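Packed lunches for a walking group, what keeps and what doesn't

Walking and Outdoors board > Food and drink

tcasado
Posts: 154
I've taken over sorting the food for our walking group and could do with some advice. We do one longish route a month and up to now everyone has brought their own. The new plan is that we put in a bit of money each and I buy a load of snacks and drinks, lay it all out on a table at the start and people fill their bags from it.

The first go was in January and it was mixed. The crisps were dust by the time we stopped, the chocolate was fine because it was freezing, and all the bananas came home again. We start at 8 in the morning and stop to eat when we reach the top, so things have to last a good few hours in a rucksack.

What do other groups buy? I don't want to make sandwiches for everyone.
Trinidad Casado

gritstone_pete
Oatcakes and hard cheese. Oatcakes break a bit but they're still food when they're broken, which you can't say for crisps. Get the waxed cheeses if you can.

Malt loaf as well, sliced and buttered the night before and put back in its wrapper. It can't be squashed because it's already squashed.

Eklund
Disagree on malt loaf. Half of our lot won't touch it. We used to carry two loaves round every walk and give them to the ducks, until someone pointed out it's bad for the ducks.

Flapjack is the one. Make it in a tin, cut it small and wrap the pieces separately. Use more syrup than the recipe says or it goes to crumbs.

gritstone_pete
Half of your lot are wrong then. Flapjack is fine but it's very sweet and by the second piece you want something salty.

hillfoot
You need both. Our table usually has a salty end and a sweet end, with drinks in between, and people take what they like. Anything in a packet that hasn't been opened goes in a box for next month, so not much gets wasted.

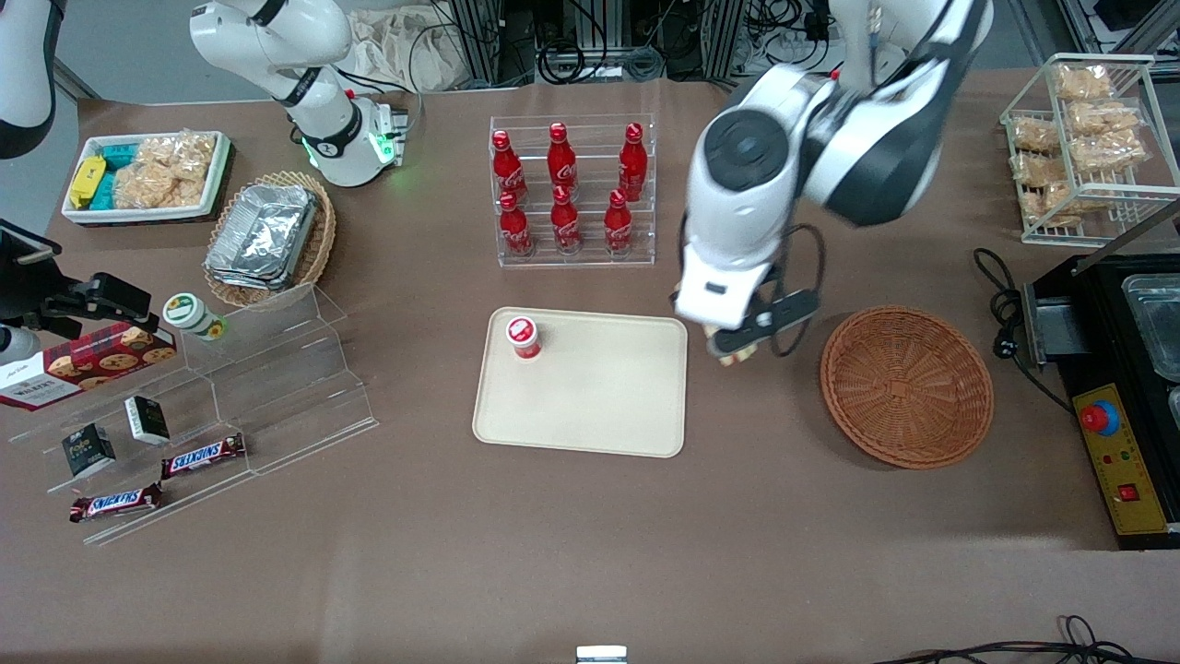 Do you put the drinks out on the table as well, or ask people to bring their own?

We put out cartons of juice and some squash, and everyone brings their own water. Water is too heavy for one person to drive about with, and people have their own bottles anyway.

tcasado
Thanks, that's useful. I bought little bottles of water last time and carrying them from the car was the worst part of the morning. I'll drop those.

What about nuts? I left them off because I didn't know who could have them.

moss_and_mud
Ask before you buy. We have one member with a bad nut allergy so there are none at all, not even in the flapjack. Pumpkin seeds and pretzels do the same job. Read the back of the packets too, a lot of cereal bars have nuts in when you wouldn't think it.

Eklund
I think a full ban is over the top if nobody in the group has an allergy. Just keep them in their own bag and tell people.

moss_and_mud
Fine until a new person turns up who didn't know to mention it. Seeds are cheaper anyway.

gritstone_pete
With moss on this one. Salted pumpkin seeds are very good.

hillfoot
On the bananas, swap them for satsumas in winter and apples the rest of the year. Dried apricots go down well too, but only put out a small bowl. I say this from experience. It was a long way down to the car park.

tcasado
Noted about the apricots.

So the list for next month is oatcakes, cheese, flapjack without nuts, pretzels, seeds, satsumas, juice cartons and one malt loaf as a trial. Does cheese need a cool bag if it's in wax?

gritstone_pete
Not at this time of year. In July I'd put it in one with an ice block.

Eklund
One malt loaf is one too many, but let us know how you get on.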